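4.2 Beobachtungen bei der Vorführung

Die folgenden Angaben stützen sich auf den Besuchstag, den die Firma Momach am 17.11.24 für Fachpublikum ausrichtete. Vorgeführt wurde die Steuerung Jola, die nach Angaben des Herstellers Haushaltsaufgaben ohne aufgabenspezifische Programmierung löst. Gezeigt wurden ausschließlich Läufe in der Simulation. Einen Aufbau mit realer Hardware bekamen die Besucher nicht zu Gesicht, obwohl die Einladung von einer »praxisnahen Küche« gesprochen hatte.

Im Mittelpunkt stand eine Aufgabe am Einbaugerät: Eine Aubergine auf einem Teller im Garraum, die Tür geöffnet, der Greifer vor der Gerätefront. Die Vorführenden nannten das eine anspruchsvolle Alltagssituation. Anspruchsvoll ist daran vor allem die Tür, deren Griff weit ausschwenkt und dem Arm Platz nimmt. Mit dem Lebensmittel selbst hat das wenig zu tun.

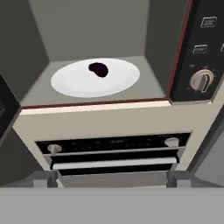 Auf die Frage nach der Erfolgsquote verwies Momach auf 128 Läufe, von denen 73 als gelungen gewertet wurden. Das Kriterium für »gelungen« blieb unscharf. Ob ein Lauf zählt, bei dem der Arm die Gerätefront streift, konnte am Stand niemand sagen - im ausliegenden Faltblatt fehlt jede Angabe dazu. Auch die Streuung über verschiedene Startpositionen wurde nicht ausgewiesen. Für einen Vergleich mit dem Verfahren von Šimkus, das wir in Abschnitt 3 besprochen haben, reichen diese Zahlen nicht aus.

Hinzu kommt die Auswahl der Läufe. Das Publikum sah eine kurze Folge, die das Personal zusammengestellt hatte. Unsere Bitte, einen zufällig gezogenen Lauf zu zeigen, wurde freundlich vertagt. Bis Februar soll ein Archiv mit etwa 3.263 Aufzeichnungen zugänglich werden. Ob darin auch die abgebrochenen Versuche enthalten sind, blieb offen.

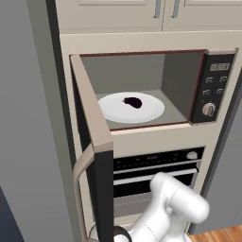 Abb. 4: Geöffnete Mikrowelle mit Teller und Aubergine im Garraum, darunter der Backofen; vorn rechts der weiße Roboterarm. Simulation.

Ein zweiter Einwand betrifft die Umgebung. Eine simulierte Küche kennt kein Fett am Griff und keine Scharniere, die nach Jahren schwergängig werden, solange man beides nicht eigens modelliert. Der Hersteller räumte ein, dass Reibungswerte für Türen bisher pauschal gesetzt sind. Gerade bei Schwenktüren halten wir das für eine erhebliche Vereinfachung. Der Projektpartner Brideston kündigte Messungen an echten Geräten an, nannte aber weder Umfang noch Protokoll.

Die Reaktionen im Saal waren überwiegend wohlwollend. Mehrere Fragen galten dem Preis und dem Zeitpunkt einer Markteinführung, kaum eine dem Versuchsaufbau. Wir deuten das vorsichtig: Ein Besuchstag ist eine Werbeveranstaltung und muss keine Begutachtung ersetzen. Problematisch wird es erst, wenn Eindrücke von solchen Terminen später als Beleg zitiert werden - zwei der in Abschnitt 2 genannten Übersichtsarbeiten verfahren genau so.

Für die weitere Auswertung verwenden wir daher nur die beiden Angaben zur Laufzahl und zur Zahl der gewerteten Erfolge, jeweils mit dem Vermerk »Herstellerangabe, ungeprüft«. Die mündlichen Auskünfte zur Türmechanik gehen in Abschnitt 5 ein, wo wir sie den eigenen Kraftmessungen gegenüberstellen.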